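Right, kettle's on, so let me tell you about Follport v Clirnidgate, because I've been a Follport member for longer than I care to admit and I can't remember enjoying an afternoon of club cricket quite so much (1/5)

We were chasing 187 and lost 3 wickets before I'd even unfolded my chair. Segura was getting the ball to nip back off that dry patch at the far end, and our top order had no answer to him at all, bless them (2/5)

In came Paavo Salminen, who learnt the game at university and still holds the bat a bit like an oar. He blocked and blocked, then hit Rikon for two fours in an over and the whole bank woke up! (3/5)

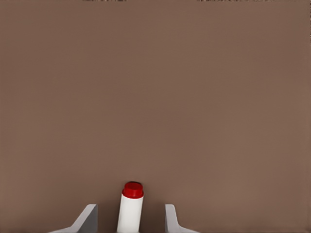

White with a red cap.

Yufang Feng joined him at 5 down and I do think hers was the innings of the day, even if Paavo got the bigger score. She ran so hard between the wickets that I was tired just watching, and her late cut is a lovely thing (4/5)

We got home by 2 wickets with 8 balls to spare. It was August and I'm still going on about it, sorry! Nets start up again in the sports hall soon, and beginners are very welcome, so do message me if you fancy it (5/5)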